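Does a table that needs no tools need an instruction sheet?

March 4, 2020

I am suspicious of any furniture that says "no tools required" on the box. In my experience it means one of two things. Either the parts push together and will pull apart just as easily, or there's a tool required and they didn't feel like paying for it.

The Brirley side table costs 90 dollars and says "no tools required" on the box, on the flap and again at the top of the instruction sheet. It also says "ready in 2 minutes," and I'd like to meet whoever timed that. I got through the bag of spare caps and the warranty card in 2 minutes. The table took longer.

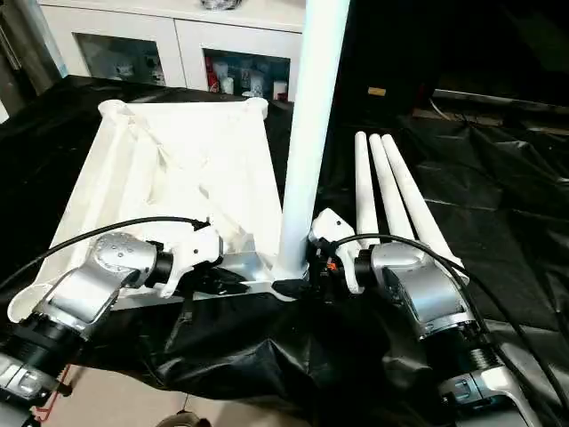 Flat-pack tables get sold on the top, and I think people should be looking at the bottom. The top of this one is a plain white square and there isn't much to say about it. Turned over on a sheet of black plastic it gets more interesting, with diagonal ribbing running across the underside and raised edges all the way around like a shallow tray. The round sockets at the corners are where your money goes, or where it ought to. If a leg sits loose in one of those, you own a wobbly table, and no felt pad from the hardware store is going to fix it.

So do put something down first. The sheet tells you to "protect your surface," which I took for the usual padding, but white shows every scuff and I've ruined a good tabletop before on a gritty garage floor. That was in July, and I'm still annoyed.

The legs go in by hand. You line one up, push, and turn until it stops. My complaint is with the word "stops," because there's a point where it feels finished and isn't. The first one I did felt fine until I leaned on it. After that I gave every leg a second go once they were all in, and they all took a bit more turning. 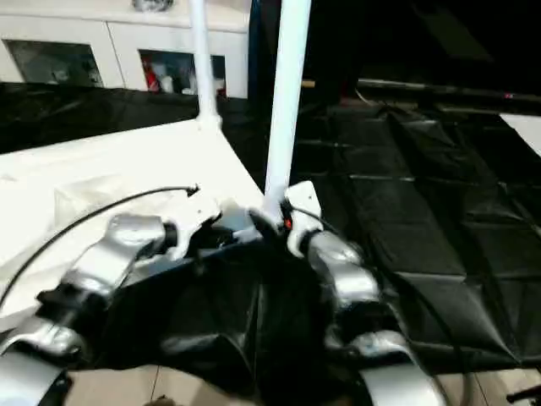 One commenter under my shelf post told me I was worrying over nothing, that you tighten everything once, hard, before you flip it, and if it leans you bought a bad table. I don't agree. Going hard on the first leg is how you end up with one that's in crooked and won't come back out. I'd do them all gently, look at them from the side at eye level, and only then lean into it. I've been wrong before about this kind of thing (the shelf is still up, I'll give the commenter that).

Then there's the number. The box says the joint was tested to 2,000 turns. Who is turning a table leg 2,000 times? The Popescu stool I had before this claimed 1,000 and worked itself loose over one winter of being sat on, with no turning at all. I'd trust a figure for somebody bumping into the thing with a vacuum cleaner, and I have yet to see one.

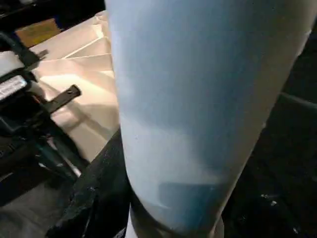 Sturorport Home Repair Club – Members' Blogs

Would I buy it again? Ask me after a year. It stands up, I can lift it without anything dropping off, and the height is good next to a chair. Those are low bars, but the stool didn't clear them.

A few things I'd tell anyone at the club who is looking at one:

Keep the box until you've checked every socket for bits left over from the factory. I ran a dry cloth around the inside of each one.

Carry it by the top. The instruction sheet shows a smiling person carrying it by one leg, and I wouldn't.

Ignore the optional glue. It's sold separately, and I don't know why a table advertised as easy to take apart would have a glue to go with it.

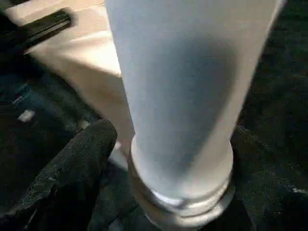

Kastriot Radonjić
Blog editor and flat-pack skeptic

Somebody is bound to ask how it compares with the Lernley, so I'll say now that I haven't tried the Lernley. It costs more and the legs bolt on, which I like the sound of – a bolt either bites or it doesn't. If you've got one and are willing to let me turn it upside down at the next meeting, leave a comment. I'll bring my own sheet.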